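Staltivico Hand-Held Gripper: Finger Pad and Hinge Service Kit (Second Revision)

Supplied by Bameck
Status: in stock, ships Wednesday
Fits: Staltivico hand-held gripper, two-finger version, all serial numbers
Does not fit: the Irkham, whatever the forum told you

Overview

The first version of this kit had a fault, and we sold 2,497 of them before we were sure of it. If you bought one, you have probably met the fault already. It is the one where the left finger closes, considers its position, and stays closed.

The second revision replaces the hinge pins, the return springs and both triangular pads. It is a free swap for anyone holding a first-revision kit, opened or not, fitted or not, flung across the workshop or not. Everyone else pays the price in the cart.

What went wrong

The original hinge pin was cut a hair too long. On the bench this made no difference, and the bench is where we tested it. After a few weeks of work the pin head wore a burr into the inside face of the hinge, and the burr caught the return spring. The finger would then hold its grip after the trigger was let go.

For most jobs that's a nuisance. You squeeze, you lift, you put the thing down, and the thing comes back up with you. It gets less funny when what you're holding is a glass, or when you reach in with your free hand to pry the pads open and the spring lets go all at once. We've had reports of pinched fingertips and one blood blister of which the owner sent several photographs. No one has needed stitches. We would like to keep it that way.

There was a second problem, hiding behind the first. Because a stuck finger looks the same as a firm grip in the position log, the jaw reading carried on looking perfectly healthy. Anyone recording demonstrations for training may have some very confident data of a gripper refusing to release a sock.

How to tell if yours is affected

Look at the pin heads on the inside of each finger. First-revision pins are bright steel. Second-revision pins are blackened and have a small notch across the end.

If you can't see the pins without taking the finger off, do the release check instead. Hold the gripper level, close it fully, let go of the trigger and watch both fingers. They should open together. If one lags, or opens with a click, stop using it. A drop of oil will make the click go away for an afternoon and we'd ask you not to do that, having done it ourselves.

Units that have passed 3,524 closing cycles on first-revision pins should be taken out of use even if they behave. That was the lowest count at which we saw a finger lock. You can read the cycle count from the service menu, under Org, which is short for Origin and was meant to be renamed before release.

What's in the kit

4 hinge pins, blackened, notched
2 return springs
2 triangular finger pads, black, textured
1 pin driver
1 tube of thread compound, small, and you will still have most of it when you retire
1 instruction sheet, this time with the left and right fingers labelled correctly

Fitting

Allow 20 minutes per gripper. Power off and remove the battery first. The spring is under load whether the gripper is switched on or not, so wear eye protection and point the finger away from your face, and from anyone else's.

Loosen the hinge bolts before driving out the old pins. Check the hinge face for a burr with a fingernail. A light mark can be dressed with fine emery paper. If there is a groove you can feel, don't fit the new pin over it; send the finger back and we'll replace the whole assembly at no charge.

Torque the hinge bolts to the figure on the sheet. Tighter is not safer here. An overtightened hinge sticks in much the same way as a faulty one, and we've had three grippers returned as defective that were merely in the possession of someone strong.

Run the release check again before you put the gripper back to work. Do it ten times, then do it with something soft between the pads. Bedding is good for this, as thin fabric is what tends to follow a lazy finger on the way out.

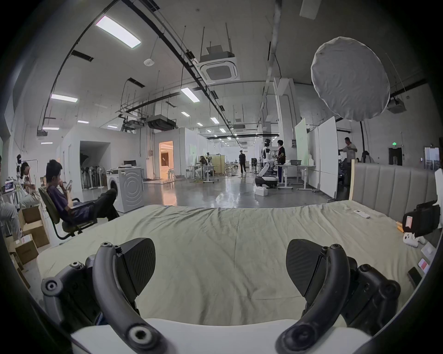

One customer wrote in to say that the swap had cured the sticking, but that the cycle counter went on from the old total and the service warning came up again the next morning, on brand new pins. Could the counter not be reset by the user, and if it could, why was that not on the sheet?

It can, and it should have been. Hold the trigger closed while switching on, wait for the second beep, then let go. The sheet now has this on the back, under the drawing. Kits packed before May don't include it, so write it on yours in pen.

Specifications

Kit weight: 94 grams, packed
Pin finish: blackened steel
Spring service interval: yearly, or when the warning comes up
Pad replacement: when the texture has worn smooth
Storage: dry, and out of direct sun, which turns the pads shiny

Returns and swaps

To claim a free swap, send us the serial number of the gripper and a photo of the old pins. You don't need the receipt. You don't need the original packaging either, which is lucky, judging by what people have been posting them back in.

Please return the old pins in the envelope provided. We are not going to reuse them. We measure each one, and the lengths go back to the machine shop with a covering note whose tone has been improving.

If your gripper locks with something in it, don't pull. Switch off, remove the battery, and back off the lower hinge bolt half a turn. The finger will open slowly. If it doesn't, leave it alone and ring us during business hours.

Customers also bought: spare battery door, wrist strap, adhesive bandages (assorted)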